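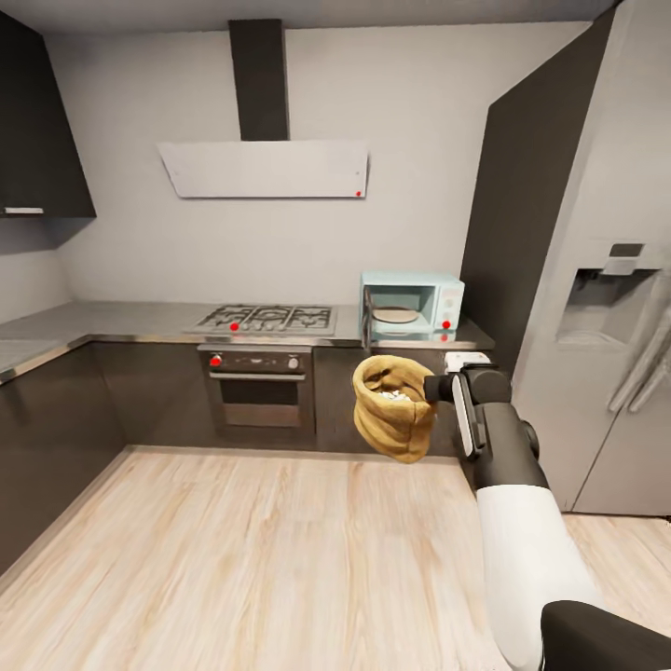
Carola Kleinschmidt thinks the whole thing started with a throw-in. Not a tactics meeting, not a video session. A throw-in, away at Neves, five minutes left, and her left back standing twenty yards too high because she had lost track of the score. Ball came loose, the left back was already in midfield, and Iltavau scored.

That was October. They've played that way ever since.

On paper it's a 4-3-3. In practice the left back, Yanti Entili, spends most of a match next to the holding midfielder, and sometimes ahead of her. The other three defenders shuffle across. When it works Iltavau have an extra passer in the middle and the opposing winger has no idea whether to follow. Most don't. The ones who do leave a huge lane for Iltavau's own winger, who stays so wide she gets chalk on her boots.

When it doesn't work it's ugly. Grerkico saw it coming in the winter and simply hit everything long into the space Entili had left. Two goals before the break, both the same goal really. Kleinschmidt switched to a flat back four for the second half, lost anyway, and then went straight back to the old plan a week later. Stubborn. Her players seem to like that about her.
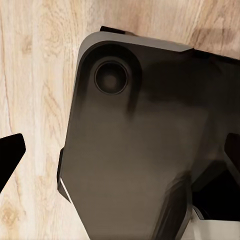 The Grerkico game did change one thing. The holding midfielder, who used to push on once Entili came inside, now drops a few yards and waits. Small adjustment, ten steps maybe. But the long ball down that side now lands near somebody, and the center backs don't have to turn and chase. Astska tried the same trick as Grerkico and got nothing from it except a stack of offsides and one very tired striker.

Entili herself wasn't brought up as a defender. She played as a number 8 until a crowded squad pushed her out to the left, and she sulked over it for a month, by her own account. "I kept drifting in because that's where I wanted to be," she says. "Then the coach stopped yelling about it." She still tackles like a midfielder, late and from the wrong side. Her passing makes up for alot. In the Neves return game she completed 178 passes over the ninety minutes and extra time, a club record by a mile, and most of them went forward.

There is a fair question about what happens if she gets hurt. The backup is a more ordinary full back, quick, happy on the overlap, not much interested in recieving the ball with her back to anyone. With her in the side Iltavau look like most other teams in the league. Kleinschmidt says she has a different shape ready for that, a back three with the left winger dropping in, but she has only used it in training and in one friendly, which finished 2-2 and which she describes as "a mess, but a useful mess."

No matches to test it in for now, with the season stopped. The players have running programs and a group call most mornings. Kleinschmidt has been rewatching the Grerkico defeat at her kitchen table, first half only.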